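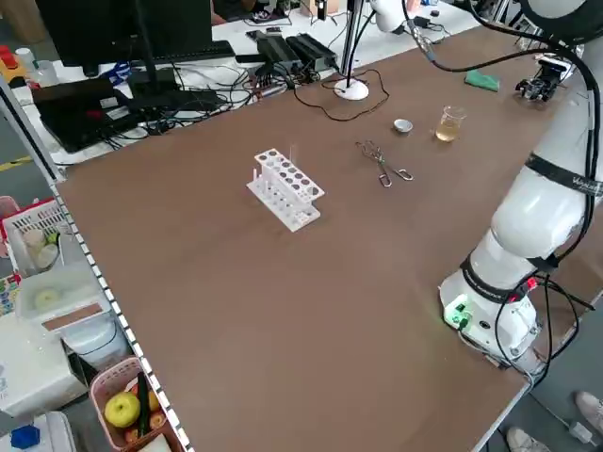

Ga-eun Seol wrote to me after my last column to say that washing up is the part of practical chemistry she would gladly pay somebody else to do, and that if I was going to praise test tube racks I should at least have the decency to praise the person who has to fill them with clean tubes. Fair enough! She has a point about the washing up, and I'll come to it. But I do want to praise the rack first, because I have been fond of them since I was a schoolgirl and I've never once been given the space to say so.

A plain white plastic rack with two levels and a few rows of round holes is one of the best things you can put on a bench. It weighs next to nothing. It holds the tube you are working on where you can see it, and the pegs along the bottom give you somewhere to stand the ones you've rinsed, upside down, so they drain while you get on with something else. I learned on heavy old wooden ones at school in Flurkville, and I loved them too, but they drank up every spill and by summer the end one smelled of vinegar from across the room. Plastic wipes down in seconds.

What I'm really arguing for is the small bench. I teach an evening class for adults, 18 of them this term, and every October somebody arrives expecting the full works: coils of glass, a forest of clamps, something blue and bubbling. What I like to give them is a rack, a tube, a pair of crucible tongs, a little metal crucible, a small beaker and something to mop up with. You can spend a whole evening with those few things and go home with your head full.

Tongs, for instance. Most people pick them up as if they were scissors, which they do look like, and then grip far too hard. I make everyone practise with a cold, empty crucible, lifting it and setting it down again without a sound. It's oddly absorbing. One man in my Sunday group did it for most of the tea break — he'd been a joiner and he said it was the first tool he'd met in years that he had to be introduced to properly.

And a small beaker is so much kinder than a big one. Put a little pale yellow liquid in the bottom of a large beaker and it hardly looks yellow at all. In a small one you get some depth to look through from the side, and you can tell a straw colour from a lemon one. We did a whole session on yellows last spring (weak tea, saffron water, an indicator that had seen better days) and the arguments over what to call them went on into the car park.

Now, the washing up. Ga-eun is right that it's dull when it is left to the end, when everyone is tired and the tubes have dried with a ring round them. My answer is to keep the sponge on the bench from the start. Rinse as you go, stand the tube on its peg, wipe the patch in front of you, carry on. I'd go further and say the wiping is when I do my best thinking. I have noticed more odd results with a cloth in my hand than I ever did with a pen.

I know the case against all this. The catalogue I get from Inuvdale lists 451 items for the teaching bench, and some of them are marvellous, and I'm not above circling a few. Larger colleges need larger kit. There are experiments you can't do with a rack and a pair of tongs, and I'd be sorry if my students never met them. But I would like them to meet the rack first, and get to the stage where they reach for the right hole without looking.

So, Ga-eun, come along one evening. I'll wash, you can dry, and we'll argue about the wooden racks over a cup of tea.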